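Stalenix – color words in secondhand clothing listings

README, last touched 4 June 2025. Written in a rush before the upload, will tidy later.

What it is

Text data. Color words that people typed when they listed used clothes on Tostard (small resale site, mostly women's and kids' stuff, closed to new sellers now). One row per listing. No photos, no prices, no sizes. We only cared about what people call colors when no one hands them a dropdown.

Comes out of a bigger pile of notes on how regular people name colors on fabric. Paint has had plenty of attention. Clothes less so, and the clothes work mostly uses catalog names, where a marketing person picked "oatmeal" and that was that.

What's in the folder

listings.csv – the main file
words.csv – the color words after cleanup, 79 of them
merge_notes.txt – why we merged what we merged, partly readable
gowda/ – the cleanup script, see further down
old/ – ignore

Columns in listings.csv

id – made up by us, not the site's
title – as typed, typos kept
raw_color – the bit of the title or body that names the color
clean_color – after merging
item – top, dress, cardigan etc, free text but lower case

Empty raw_color means the seller never said a color. Keep those rows if you're doing anything with rates. Drop them otherwise.

Encoding is UTF-8, comma separated, quotes around everything. If you open it in a spreadsheet and the ids turn into dates, import as text.

How it was made

Titles and body text pulled from an export the site sent us. Two people marked the color bit by hand for the first batch, then Gowda did the rest and a person went through the output. Where the two people disagreed we kept the longer phrase. "Dusty pink" beats "pink". Might of been the wrong call for counting but it's the right one for reading.

Gowda is just a pile of patterns and a word list. No model, nothing to train. Runs on a laptop while you get coffee. Needs the word list in the same folder or it quits with a useless message.

Known messy spots

Pinks are the worst. Pale pink, blush, mauve, lilac, dusty rose, shell, ballet. Same top can get three of these from three sellers. Ribbed knits make it worse – shadow in the ribs pulls the color toward purple, and people name what they see that minute.
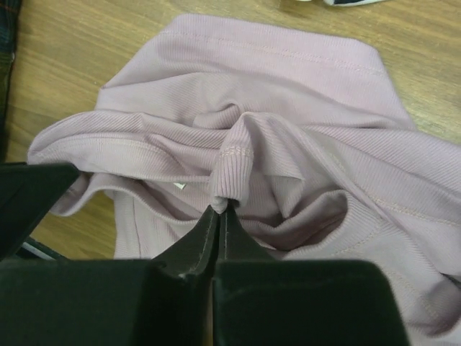
Pale pink or mauve? Pick one, then try again tomorrow.
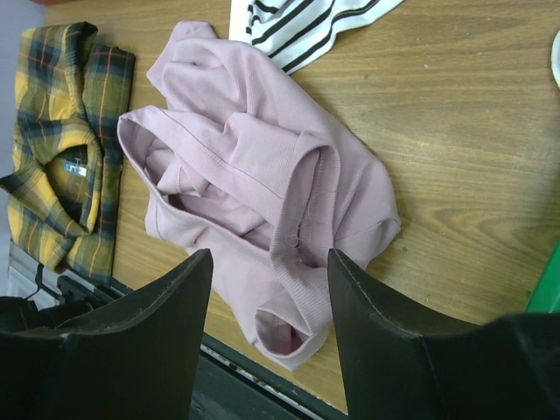 We merged "light pink" and "pale pink". Did not merge "blush", sellers seem to use it for something warmer. Lilac stays on it's own. "Lilac pink" went in under pink, which one of us still argues about. "Mauve" is a mess and you should probably look at the raw column before you say anything about it.

Grays and greens next. "Sage" covers everything from gray to olive. "Greige" kept as its own word, only 17 rows, so don't build a chart on it. "Khaki" means tan for some sellers and green for others, no way to tell from the text. Flagged in merge_notes, not fixed.

Navy and black get mixed up a lot. Some sellers write "black or navy??" and we kept the whole thing in raw_color and put "unsure" in clean_color. There are 39 of these. Nice little subset if you like doubt.

Multi-color items: first color named wins. So a "white and red stripe" top is white. Yes it loses stuff. The raw column still has it all.

Brand shades ("in the color Fern") were left in raw and blanked in clean, unless the seller also gave a plain word.

What it's ok for

Word frequency, spelling variants, which colors get extra adjectives and which don't (black almost never, pink all the time). Teaching. We used an early cut in an evening class at the Jirkmont library and it went fine, people had opinions.

What it's not ok for

Matching words to real color values. There's nothing to match to. Also not a picture of how "Americans" name colors or anything that big – one site, one kind of seller, lots of parents clearing out closets. English only, the few Spanish listings were taken out and we'd like to put them back properly some day.

Don't use it to work out who sold what. Usernames are gone, body text isn't included for that reason, and we scrubbed phone numbers and street names from titles. If you find one we missed, tell us the id and we'll pull the row.

Changes

v5 – fixed the double quotes thing, split "rust" from "brown", added item column
v4 – dropped duplicates (relisted items, same title same day)
older – see old/, or better don't

To do

Second pass on mauve. Planned for September, after the class starts up again
Spanish rows
Write down the rule for "off white" vs "cream" vs "ivory", right now it's in someone's head
Proper license file. Till then: use it, share it, say where you got it, don't resell it
merge_notes needs a spellchek

Questions go in the issues tab. Slow to answer on weekends. If you're asking for the photos from the listings – the site's export was text only.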